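Notes on Teaching by Demonstration, Second Part

Posted 2018-12-11

In the first part of these notes I described the general purpose of the Iltetti project and the reasons for which Clindance agreed to host it at the Imberg site. Several readers have since written to ask how the demonstrations are carried out in practice, and in particular how the work is divided between hand guiding and remote control. The present entry is intended to answer those questions. The views given are my own, and readers who require a formal statement should address themselves to the office in Imberg.

Terms

By hand guiding I mean that a person takes hold of the arm near the wrist and moves it through the task while the joint positions are recorded. By remote control I mean that a person sits apart from the table and moves a pair of smaller handles, which the arms on the table follow. Both are ways of showing a task. In neither case does the person write any instructions for the machine during the session, and most of our operators have never been asked to do so.

The recording program is called Panicker. The name was chosen before my arrival and refers to its habit, in early versions, of stopping everything whenever two messages reached it out of order. It has since become a dependable tool, although the name has remained on the menus and on the door of the cabinet.

Hand guiding

The project began with hand guiding, and I continue to recommend it as a first exercise for any new operator. A person who has moved an arm by hand for one afternoon understands where the elbow goes when the wrist turns, and which positions are uncomfortable for the machine. These matters are difficult to learn from a drawing.

The method has two drawbacks that became plain within weeks. The first is that the operator's own hands and sleeves appear in the camera view throughout the recording. A program trained on such material may come to rely on the presence of a sleeve. The second is that guiding two arms at once requires either two people or one person of unusual reach. We tried the former arrangement for a period in February. The two operators were both experienced, and they still spent much of each session negotiating aloud over who should move first. The recordings contain long pauses in which both arms wait politely for the other.

A smaller difficulty concerns the closing of the grippers. When an arm is being guided by hand, the gripper must be worked by a separate switch, and operators differ a good deal in the moment at which they press it. Some close early and slide the object into place. Others wait until the arm is entirely still. When the recordings are mixed together the result is hesitant, and the program seems to inherit the hesitation.

Remote control

For these reasons the greater part of the work has moved to remote control. The target set for Iltetti is 3000 demonstrations across all tasks, and 2000 of these are to be made by remote control with both arms in use. The remainder will be hand guided and will concern single-arm tasks only.

There are now nine operators on the roster. Each begins with a period of free practice during which nothing is saved. I was at first opposed to this, on the ground that table time is expensive, and I have changed my mind. An operator who knows that the first hour will be thrown away moves more naturally, and natural movement is the quality that we find hardest to obtain later on.

The handles give no sense of weight or contact. This surprises almost everyone. One learns to judge by eye whether the fingers have met the side of a cup, and to watch for the slight shift of the object that shows they have. Fabrice Gilbert, who trains the operators, asks them to name out loud what they are looking at during the approach: rim, finger, gap. The practice appears childish for the first few minutes. After that it becomes quiet and then stops, and by that point the eyes are generally in the right place. He has asked me to add that the practice came from a driving instructor and that he claims no credit for it.

It is also necessary to agree on what counts as the end of a demonstration. Panicker closes a recording once both arms have been still for 2000 milliseconds. This is longer than it sounds when one is holding two handles in the air. Operators who were used to a shorter interval tended to drift, which restarted the count, and for a time our recordings ended with a curious slow sinking motion that had no place in any task. The instruction is now to rest the forearms on the desk before the final release. I would advise other groups to settle this point in writing before the first session. We settled it afterward, and a portion of the earlier material had to be trimmed one recording at a time.

Mistakes

A question that arises often is whether a failed attempt should be kept. Our rule is that a demonstration in which the operator loses the object and recovers it without outside help is kept and given its own mark. A demonstration in which someone must reach in and reset the table is discarded. There was considerable debate on the first half of the rule. Those opposed held that a program should be shown only what we wish it to do. I took the other side, and continue to do so. A person who has only ever seen a cup picked up correctly has little idea what to do when it tips.

What we do not keep are demonstrations made by a tired operator, and this is harder to define. A tired operator seldom drops anything. The movements become square: up, across, down, with a stop at each corner. The task is completed and the record looks clean on the summary sheet. It is only on playing back a whole afternoon that one sees the change. Sessions have therefore been shortened, and a second operator now sits in for the last part of each one and may call an end to it. No explanation is asked for when this is done.

The table and its surroundings

The work takes place on a dark table with an arm at either side, inside an enclosure of black fabric. The fabric keeps daylight and passing colleagues out of the recordings. Before it was hung, our morning and afternoon recordings could be told apart at a glance, and one member of the group arranged his lunch hour according to the position of the sun. I should note that the cloth also makes the area warm, and that objects which roll off the table are not easily found again.

The objects themselves are ordinary. They are chosen for shape and for the way they sit on the surface, and the arrangement is altered between demonstrations by small amounts. Operators are asked to vary the angle of flat items as well as the position, a point which is easily forgotten. Left to ourselves, we all set things down square to the edge of the table -- I have caught myself doing so on days when I had just finished reminding others.

The tasks with both arms are the ones that have taught us the most. When the two grippers are working over the same small area, the operator must decide which arm will yield, and must decide early. We considered a fixed rule under which the left arm would always wait. It was tried and abandoned within the week, as it led to awkward reaches whenever the object of interest lay nearer the left side. The current guidance is simply that the arm with something in its fingers has the right of way. Where both are holding something, or neither, the operator chooses, and is asked to choose without stopping.
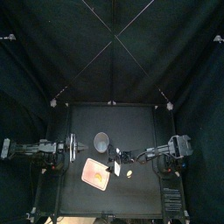
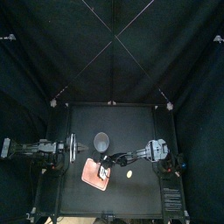
The two-arm table inside its enclosure, with the cup, the flat pink piece and the small round yellowish piece between the arms.

Work remaining

Three matters are still open. The first is the mapping between the handles and the arms. At present a movement of the hand produces a movement of equal size at the table, and several operators have asked for a finer setting for use when the fingers are close to an object. A trial version exists. My concern is that a change of scale in the middle of a demonstration will leave a visible change of pace in the record, and I should like to see some playback before it is adopted.

The second is the written description attached to each recording. Operators have been free to use their own words, and the same action has been entered as "set down," "put," "place" and, in one long series, "park." A short list of verbs is being drawn up. I have been asked to keep "park" out of it and have agreed with some regret.

The third is the question of who should demonstrate. The present operators have all become skilled in much the same way, having been trained by the same person at the same table. Fabrice Gilbert has proposed that we invite staff from other departments for single sessions, with no more than the free practice period as preparation. Their recordings would be stored separately at first. I support the proposal, and the sign-up sheet will be placed outside the Panicker cabinet when the practice schedule has been approved.

Correspondence on the earlier entry has been read with interest. Those who asked about the choice of gripper fingers will receive a reply by letter, as the subject is under review and I would prefer not to set down a view in public before it is finished.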